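Do We Need an App to Tell Us the Bedroom Is Stuffy?

The Lollmont neighborhood newsletter gets a lot of mail about gadgets, and this month most of it concerned air monitors. Specifically the Inda, a little puck from a company called Nernudix that sits on a shelf and glows green, yellow or red depending on how much carbon dioxide is in the room. It sells for $135. There is a subscription too, if you want to see more than a day of your own readings.

I borrowed one and lived with it for most of June. It went red in the bedroom every night, usually well before midnight, and the app told me to "consider fresh air." I considered it. Then I opened a window, as my mother would have told me to do for free.

The thing is, I don't doubt the number. People breathe, rooms fill up, and a closed door makes it worse. A reading over 1,000 parts per million in a small room with two sleepers is nothing strange. What I doubt is the jump from that number to the claims on the box, where we are promised sharper mornings and "restored focus." Restored from what? I slept the same with the light green as I did with it red, except on the nights I got up to check the light.

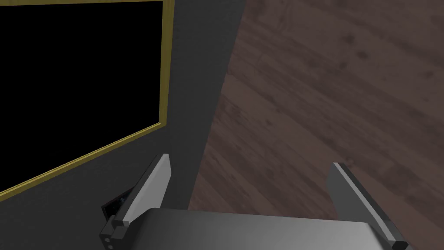 Does a high reading mean the air in a room is dangerous?

A high reading mostly means the room is short on outside air for the number of people in it. Carbon dioxide at the levels you get in an ordinary house is a stand-in for stuffiness. It says very little about smoke, mold or fumes from paint, and it says nothing at all about carbon monoxide, which needs its own alarm. Please don't mix those two up. At least one person who wrote to me had.

Then there's the matter of where you put the thing. On the nightstand, a foot from my face, it was measuring my face. Moved across the room to the dresser, it calmed down quite a bit. The instructions mention this on a back page, in gray type, after four pages on how to invite friends to the app.

I also tried the dull methods. Bedroom door open all night: yellow at worst. Window open a crack: green, and a bit chilly toward morning. Twenty minutes with windows open on both sides of the house cleared the whole downstairs, at least on a breezy Saturday. On a still day it took much longer, and the puck's advice did not change.

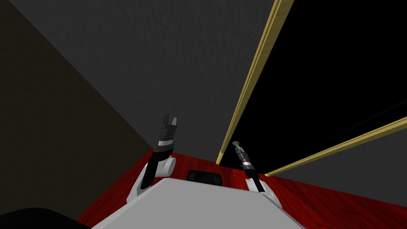
Lăcrămioara Olteanu wrote in to say I'm being unfair. Her house on Gosling Street was sealed up tight when the new windows went in, and she had no idea how bad the back room had gotten until a monitor showed her. She now runs the bath fan for 60 minutes every evening and says the headaches are gone. She'd pay the money again.

Fair enough, and a tight house is the best case I've heard for owning one. I'd still ask whether it needs to be owned. Once you know the back room is stuffy, you know it, and the puck spends the rest of its life telling you so at a monthly rate.

The one I borrowed is going back this week. If you'd like a turn before you spend anything, send me a note and I'll ask whether it can be passed along. Bring your own charging cable, as the one in the box is very short.

Dorin Nedelcu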